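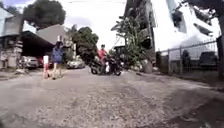 Valtix Releases Skeltinden 2, Navigation Software for Robots on Unpaved Streets

PADILLA – Valtix today announced the general release of Skeltinden 2, a perception and path planning package for small delivery and inspection robots that work on roads without pavement, curbs or lane markings. The software is available to existing license holders at no added cost and to new customers from January.

Most navigation software for wheeled robots looks for a painted line or a curb to decide where the road ends. Gravel and dirt streets in residential areas offer neither. The ground may be rutted and strewn with stones, vehicles stop where there is room, and residents walk in the roadway. Skeltinden 2 estimates how passable each patch of ground is and plans a route from that estimate, with no need for a marked lane.

The release brings changes in three areas. The ground model now separates packed earth, loose stone and rubble, and assigns a speed limit to each. The tracking module treats people on foot and people on or beside motorcycles as separate classes, and keeps a wider margin around children. The planner can also hold a robot in place when a street is partly blocked, then resume without an operator command once a safe gap opens.

"Our customers asked for a planner that behaves sensibly on the streets their robots travel every day," said Su-chen Cheung, director of perception software at Valtix. "A robot that stops for every stone is of little use, and one that ignores a person standing next to a parked scooter is worse. Much of the work in this version went into telling those cases apart."

Valtix tuned the software on 578 recorded street segments, all of them unpaved. A set of 100 further segments was held back for testing and will be used to check each later update. Results will be published with the release notes.

Skeltinden 2 includes a revised version of Grutuvgate, the company's replay tool. Engineers can load a recorded run, step through the planner's decisions and change a setting to see how the route would have differed.

"Field teams need to know why a robot chose one side of the road," said Kane Faulkner, product manager for Grutuvgate. "The new replay view shows the cost of each route the planner considered – including the ones it rejected."

The software runs on the same onboard computers as the previous version. Maps and settings saved in earlier projects can be imported directly.

About Valtix

Valtix develops perception, planning and diagnostic software for mobile robots. The company is based in Padilla.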